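Regeln für Aufnahmen mit Handgreifern: Was gilt bei euch?

uvlow_81
Ich schreibe gerade die Arbeitsregeln für unsere Gruppe in Stivenholm.

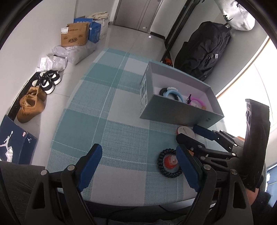
Mein Entwurf hat bis jetzt drei Punkte: Vor dem Start sind die Finger offen. Die Greifer berühren sich nicht. Und die Umgebung bleibt, wie sie in der Wohnung ist, also auch Schuhe und Taschen. Fehlt etwas Wichtiges?

Khunthong
Beim dritten Punkt bin ich nicht einverstanden. Auf Kartons kleben oft Versandetiketten. Solche Sachen muss man vorher abdecken, das ist für mich Datenschutz und keine Geschmacksfrage.

uvlow_81
Mit den Etiketten hast du recht, das nehme ich auf. Aber wegräumen möchte ich nicht. Wir haben 865 Durchgänge und die aufgeräumten helfen uns am wenigsten.

elbridge_nord
Ich würde noch schreiben, wer abbricht, wenn ein Teil neben die Schachtel fällt. Bei uns wird der Durchgang behalten und markiert.

Khunthong
Markieren ja, behalten nein. Darüber streiten wir auch intern seit November.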